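About Sastano

Sastano is a small workshop in Sedevden. We set up two-arm table cells, we look after them, and we repair them when it is necessary. We do not build the arms and we do not sell them. A customer buys the machine from the maker, and from the day it arrives on its pallet we are the people to call.

We started in one rented room on the ground floor of the Kaewsai building and we are still in the same building, but now upstairs, with better light and a freight elevator that works on most days. Our first cell stands there. We call it Lillia. Every procedure we use at the customer's place was first tried on Lillia, and many of them were changed after it. Visitors often ask to see the newest thing we have. We usually show them Lillia first, and many of them stay there longer than they planned.

How we set up a cell

The table comes before the robot. We level it, load it, leave it overnight and level it again. A table which moves a little under load will give trouble for years, and the customer will believe that the arm is bad. After this we mount the bases behind the working area, one for each arm, and tighten the bolts in a cross order with a torque wrench. We write the values on a paper sheet that stays with the cell. Yes, we also have them in the computer. The paper is for the person who stands there with dirty hands.

Then come the cables. We leave enough loop that the arm can reach its farthest position without pulling, and we drive every joint slowly by hand control through its full range while a second person watches the cable only. This is a boring job and we do not let one person do it alone.

The working surface gets a matte mat. On a shiny white table the cameras see reflections, and we have lost many hours to this in our first year. The mat should be flat, but small wrinkles we accept. If a corner lifts, we replace the whole mat. Cutting out a piece and putting in a new one leaves a seam, and the gripper fingers will find the seam.

Grippers are mounted last. We open and close each gripper 228 times before we let it touch an object. The number has no science in it. It was the count on the machine when our first gripper began to make a noise, and we kept it.

How we look after it

Every cell under our care has a log book. The person who switches on the cell in the morning writes the hour, the state of the lights at the base and anything unusual, even if it is only a smell. We ask our customers to do the same and we read the books when we visit.

The short check takes 12 minutes. It is written below in the way it hangs on our wall.

Look at the cables at the base and at the wrist. Touch them too.
Wipe the gripper fingers with a dry cloth. No spray.
Open and close both grippers with nothing between the fingers.
Move each arm to its home position and listen.
Check that the mat lies flat and that no small part is under it.
Run the basket exercise.
Write it in the book.

The basket exercise is our own. We put two baskets on the mat with free space between them, fill them with ordinary small things, and let the arms work with the things. We like baskets more than smooth boxes for this, because the weave has depth and the sides are not perfectly straight, and a gripper that goes too low will scratch on it and you can hear it. The things are chosen by shape and by how they behave in the fingers. A foam cube gives way. A toy carrot has leaves that get into the way of everything. A can likes to roll. A roll of packing tape can be taken by the edge of the core, and then the finger angle must be right, or the roll tilts and slips. When the tape goes wrong and the other things go well, we look at the finger alignment before we look at anything else. It saves us a lot of searching.

At 1045 hours of running time we do the long check. For this we take the gripper off, clean the flange, look at the bolts, and change the thin cable at the wrist if there is any mark on it. We also compare the home position with the values on the paper sheet. The long check needs a full working day and we ask the customer to plan nothing else for the cell.

When something breaks

Please call before you open anything. Most of the calls we get are about a cable, a loose finger or a table that somebody has moved to clean behind it. We can often help by phone if the log book is near you. When it is not possible by phone, we come with the tool case and one spare gripper, and we repair at the table. Only when a joint itself is damaged do we send the arm back to its maker, and then we do the packing ourselves.

After a repair we do not leave immediately. We run the short check together with the person who uses the cell, and this person signs the book, not we. It was a customer's idea and we have done it so since July 2018.

Who works here

We are a small team and everybody does every job, including the phone. New colleagues spend their first 2 months on Lillia and do not go to customers in this time. They take the grippers off and put them on again until it is not interesting anymore. Some of them tell us it was too long. We have not made it shorter.

You are welcome to visit us in the Kaewsai building. Please write some days before, so that the cell is free and not in pieces. 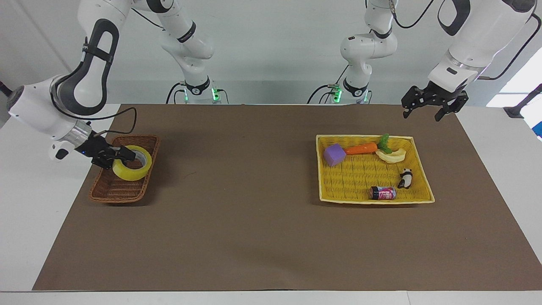 The basket exercise, with the tape roll at the gripper:

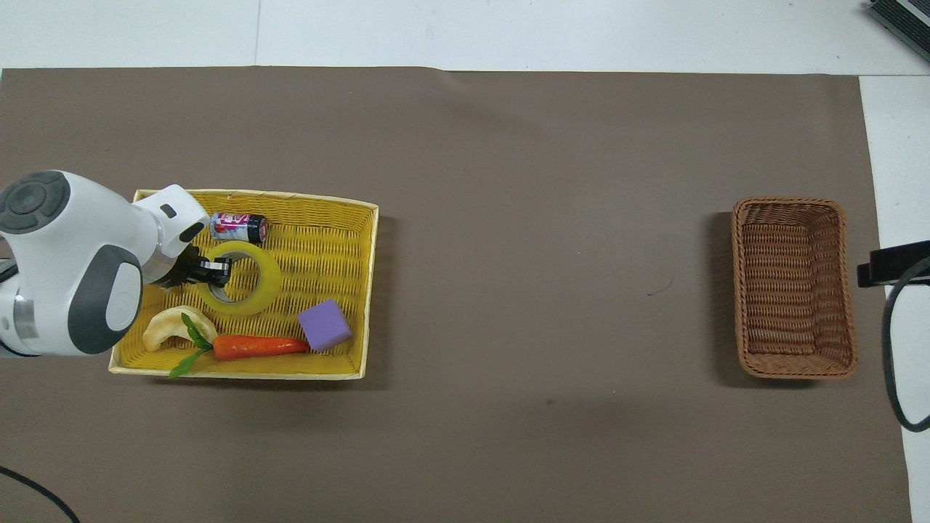
Napaporn Wiriya would like to add something about the log book, as she thinks this page is too polite on that point. In her opinion a cell with an empty book should be treated as a cell that was never checked, also when everybody in the room says that it was. She asks customers to write with a pen and to cross out mistakes so that they can still be read. She has found two worn cables only from lines that somebody had crossed out, where the first thought was "small noise left arm" and the second thought was "all OK." She also says the dry cloth must be really dry, and that she will keep on repeating it.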